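[Naht-Liste] Re: Fadenlänge und Zug bei der fortlaufenden Naht
Von: Aurelia Bühler
An: Liste Nahttechnik Clurkura
Montag, 21:40

Hallo Oona, hallo zusammen,

ich antworte abschnittsweise, Oonas Mail steht jeweils in Auszügen darüber. Es geht mir um zwei Fadenlagen: einmal straff zum letzten Stich, einmal mit viel freiem Faden über dem Gewebe. 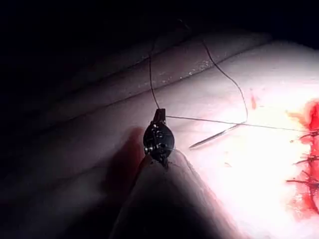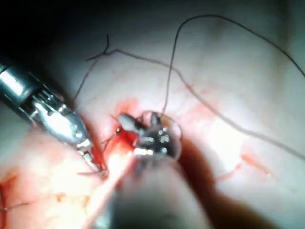 Im ersten Bild läuft der Faden vom Maul aus gespannt nach rechts zum obersten Stich, im zweiten steht er als hoher Bogen über dem Gewebe.

1. Fadenlänge

Oona Turunen schrieb:
> Wir haben in Ullach bisher immer den ganzen Faden genommen, also 90 cm,
> und erst beim Knoten gekürzt. Die Anfänger kommen damit schlecht
> zurecht, weil sie mehr mit dem Durchziehen beschäftigt sind als mit
> dem Stich. Im Skript von 2000 steht dazu nichts. Gibt es bei euch
> eine feste Vorgabe?

Eine feste Vorgabe haben wir in Odirbridge nicht. Für Einzelknopfnähte schneiden wir deutlich kürzer zu, für die fortlaufende Naht richtet sich die Länge nach der Strecke. Den vollen Faden würde ich im Kurs nur bei offener Übung am großen Stück ausgeben. Auf engem Raum legt er sich in Schlingen, und beim nächsten Stich fährt die Nadel durch eine davon. Das merkt man erst beim Anziehen, dann muss man zurück.

Wer mit zu wenig Faden anfängt, hat am Ende nichts mehr zum Knoten. Ich lasse deshalb vor dem ersten Stich die Strecke mit dem Faden abmessen. Das dauert nicht lange und hat sich bewährt.

2. Zug am letzten Stich

> Mir fällt auf, dass viele den Zug erst am Schluss auf die ganze Naht
> geben. Die ersten Stiche sitzen dann zu locker und die letzten
> schneiden ein. Wie erklärt ihr das?

Nach jedem Stich nachziehen, und zwar bevor die Nadel wieder angesetzt wird. Die Ränder sollen sich berühren und nicht wulsten. Danach den Faden unter leichtem Zug halten, bis der nächste Stich sitzt. Wenn man den Faden flach über das Gewebe zum letzten Stich führt, wie im ersten Bild, bleibt der Zug in der Ebene. Zieht man steil nach oben, hebt sich der Rand mit und der Stichkanal reißt aus, vor allem bei weichem Gewebe.

Die Richtung ist nach meiner Erfahrung das größere Problem, die Kraft kommt erst danach. Ich lasse die Leute beides getrennt üben, zuerst nur das Nachziehen an einer fertigen Reihe.

3. Freier Faden über dem Feld

> Darf der Faden überhaupt im Bogen stehen, oder soll er immer abgelegt
> werden? Da gehen die Meinungen bei uns auseinander.

Er darf. Beim Platzieren des Stichs stört der Bogen nicht, solange er nicht zwischen Spitze und Einstichstelle gerät. Im zweiten Bild sind die Spitzen unten am Gewebe, und der Bogen steigt daneben fast senkrecht hoch und fällt nach rechts ab. Ein kurzes Stück Faden liegt außerdem quer auf dem Gewebe, knapp unter den Spitzen. Auf so ein Stück muss man mehr achten als auf den Bogen, besonders wenn dort Blut steht. Dunkler Faden auf dunklem Blut ist schlecht zu erkennen. Erst tupfen, dann weiterstechen.

Ablegen ist sinnvoll, wenn jemand anders den Faden führt. Dann bitte immer auf dieselbe Seite.

4. Fassen des Fadens

Danach hattest du nicht gefragt, es gehört aber dazu. Wir sehen bei den Übungsnähten oft aufgeraute Stellen, weil der Faden immer wieder am gleichen Punkt mit dem Maul gefasst wird. Am Ende, das ohnehin abgeschnitten wird, ist das egal. Auf der Strecke, die im Gewebe bleibt, sollte es nicht vorkommen.

5. Kursunterlagen

Oona, wenn du das Skript sowieso überarbeitest, würde ich die Punkte 1 und 2 in das Kapitel zur fortlaufenden Naht nehmen und Punkt 3 ans Ende stellen. Die Tabelle auf Seite 192 müsste dann auch geändert werden, dort steht noch die alte Reihenfolge beim Knoten. Meine Fassung der Tabelle schicke ich dir direkt, der Anhang ist für die Liste zu groß.

Einwände zum Zug gern hier in die Runde. In Ullach wird ja zum Teil anders angezogen als bei uns.

Viele Grüße
Aurelia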